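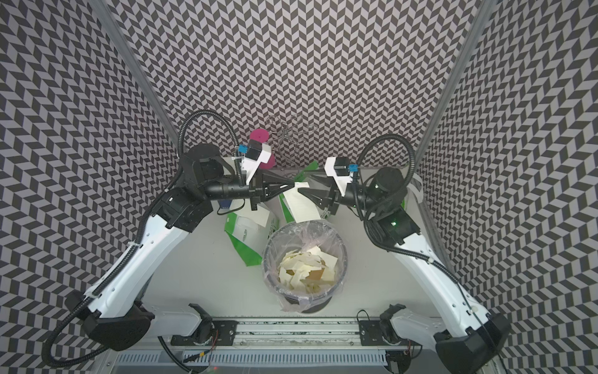 How many episodes do I need before a two-arm policy is any good? For the tidying task in this set I got something usable from 265, and adding more helped far less than cleaning up the bad ones did.

Gendedix data card, last touched 9 June 2020

I put this together at Wemley to test one idea: does it help to label which arm is leading? Each episode has a pair of arms working at one table with a lined bin, paper bits and a few awkward things like a wire rack. There are 3568 episodes in the full set, and the small split (called Lagman) has the 265 I used above.

What I found: with the lead-arm label, the grippers bumped each other in 8 trials. Without it I stopped counting, so please don't quote me a ratio – I'll rerun that properly.

Things to know before you train
Bags are the hardest bit. They slump, and the policy gets muddled.
Joint readings come at 10 per second, which is a bit slow for handovers.
The May recordings use the old file layout. Run the Zimilbridge script on them first or the loader will fall over!

Bug reports very welcome, grumpy ones too.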